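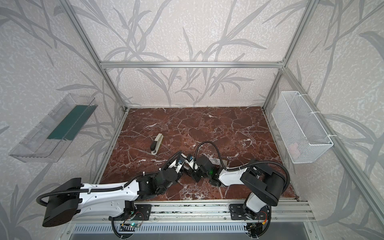 Two arms to put away one stapler is a lot of arms, a reader writes, and could the Kasport at least learn to do the dishes while it's out there. It can't. I asked. What the rented kit will do is clear small stuff off a worktop, one item at a time, at the pace of a teenager who has been promised nothing in return. These are the tips I collected while renting it at $345 a month (the Firnska people next door wanted $348, and their delivery slot was in August).

## Before you start

- Wipe the surface first. Crumbs and grit will not stop the arms, but stone scratches and you're the one who'll be looking at it.
- Hang the basket low enough for the gripper to clear the rim. Zip ties hold it fine. Trim the tails or they'll catch your sleeve every single time.
- Put a strip of something grippy in the tray, felt or thin rubber. Pens roll. Pens always roll.
- Tuck the cable hoses up over the arms and check that they still have slack at full reach. I skipped this on day one and spent my lunch hour on page 2 of the manual.
- Patterned backdrops are allowed. The Kasport doesn't care about your taste in leaves.

## Staplers and other lumps

Lay a stapler down on its side or flat, anything but balanced on its nose. Diagonal is fine. Take the staples out of any stapler you're fond of, as the grip setting goes from "shy" to "handshake from an uncle" with very little in between. I leave it one notch above shy.

Give each item some elbow room. When the grippers work close together, send one arm home and let the other finish. They're polite about it, but it takes forever, like two people at a door.

## Long, shiny things

1. Dim the overhead light, or move the lamp to one side. Polished metal on polished stone is glare on top of glare.
2. Bring the fingers down on either side of the bar and stop there. Look at the wrist view before you close them.
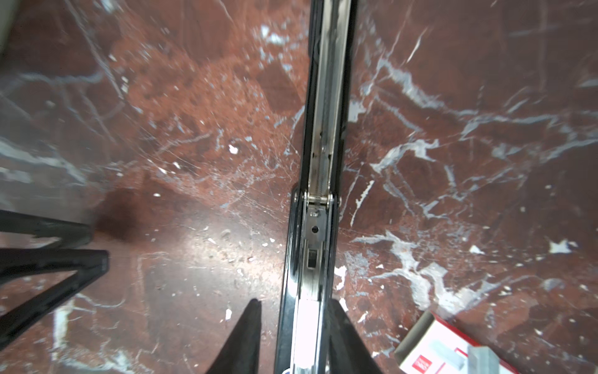 3. Close slowly, lift an inch, wait. If the far end droops, put it down and grab closer to the middle.
4. Slide any cardboard boxes well out of the way before you swing something long. Cardboard loses that argument.

## Is it worth the money?

Buying outright is $1,661, and for that I'd want it to make toast. As a rental I'd keep it another month. Sjögren sells softer finger pads that fit without tools, and I'd get those before anything else. Skip the Perkuma carrying case, because the latch pinches and the arms don't fit in it unless you take both of them off the rail.

Prices checked 3 April 2021.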